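Doblar ropa para que aprenda una máquina

Llevo desde noviembre grabando demostraciones para un proyecto de manipulación de tejidos y hasta ahora no había escrito nada aquí. Me lo ha pedido Hanna Mazurek, que entra en el equipo el mes que viene y quiere saber en qué se va a meter. Lo pongo en el blog y así lo tengo ordenado también para mí.

El trabajo consiste en hacer tareas domésticas con una pinza de mano que lleva la cámara montada encima. La pinza la mueve una persona, no hay brazo ni motor. La cámara graba lo que ven los dedos y luego, con ese vídeo, se reconstruye por dónde ha ido la mano y cuánto se ha abierto o cerrado la pinza. Con muchos episodios de esos se entrena la política que después se prueba en el robot. Yo no toco la parte de entrenamiento, que la lleva Kai Kleinschmidt. Lo mío es la ropa.

Empezamos con paños de cocina. Un paño es casi un caso de libro: cuatro esquinas, poco grosor, se queda donde lo dejas. A las dos semanas Kai dijo que con los paños ya no aprendía nada nuevo y pasamos a prendas. En Zodard, que es como se llama el conjunto de datos, hay ahora 1301 episodios válidos, y los de punto son los que más trabajo han costado.

El punto se estira. Si tiras de un borde para llevarlo hacia el centro, la mitad del recorrido se la come la tela y la otra mitad mueve la prenda. Con la mano no te das cuenta porque corriges sin pensar. Con la pinza tienes dos dedos rígidos y ninguna sensación en las yemas, y hay que aprender a mirar. Yo tardé varios días en dejar de apretar de más.

El canalé tiene además otra cosa. En los bordes las costillas son más marcadas y la tela se pone más gruesa, con lo que el sitio natural para agarrar es justo ese. El problema es entrar con un dedo por fuera y otro por encima de la tela sin arrastrar lo que hay debajo. Si debajo hay una mesa lisa, se resuelve. Si debajo hay una manta de pelo, los dedos se llevan también un pellizco de manta.
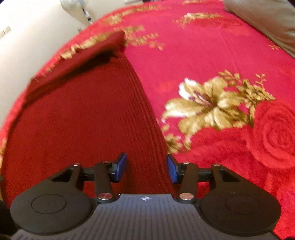 La pinza abierta sobre el borde acanalado de una prenda granate, encima de la manta de flores.

Lo de la manta lo propuso Marcela Kratochvíl. Hasta entonces grabábamos sobre un tablero blanco y todo salía muy limpio, pero la política se perdía en cuanto le cambiabas el fondo. Marcela sostiene que la ropa se dobla encima de la cama y que en las camas hay estampados. Tiene razón. Rojo sobre rojo, con flores grandes alrededor, es incómodo hasta para quien está etiquetando, y por eso esos episodios nos interesan tanto.

El procedimiento es siempre el mismo. Se coloca la prenda a mano, sin estirarla del todo. Se arranca la grabación con los dedos abiertos y quietos. Se hace la tarea a una velocidad tranquila, sin volver atrás si se puede evitar. Se suelta, se separa la pinza y se para. Si la prenda se escurre, se sigue y se intenta recuperar – esos episodios también valen, van con otra etiqueta. Lo que no vale es meter la otra mano para ayudar. Parece obvio, pero a Hugo Ferrand y a mí nos ha pasado muchas veces sin querer.

De una sesión normal salen 53 grabaciones y de ahí hay que quitar las malas. Las causas más frecuentes de descarte son, por este orden: movimiento demasiado brusco, la mano libre en la imagen y la pinza tan pegada a la tela que la cámara no encuentra referencias para calcular la posición. Esta última es traicionera, en el momento no se nota nada y te enteras cuando el procesado falla por la tarde.

También está el cansancio. La pinza no pesa mucho, pero se sujeta siempre en la misma postura y la muñeca lo acusa. Hugo graba tandas de 16 episodios y para. Yo intenté hacerlas más largas y al final de cada una los movimientos me salían distintos, más cortos y más secos. Kai lo vio en las trayectorias antes de que yo se lo contara.

Otra cosa que le he explicado a Hanna es que conviene no hacerlo demasiado bien. Si todos los episodios empiezan con la prenda recta y el agarre sale a la primera, el robot no sabe qué hacer cuando llega torcido. Ahora dejo a propósito el cuello girado, una manga debajo o un pliegue a medias, y voy cambiando el lado por el que entro.

Estamos en marzo de 2019 y lo que queda por delante son las prendas con botones y los calcetines, que los lleva Tadeusz Baran en la otra sala. Con los calcetines hay una discusión abierta sobre si emparejarlos forma parte de la tarea o va aparte. Tadeusz quiere que vaya aparte. Yo, de momento, sigo con el punto hasta que Kai me diga que pare.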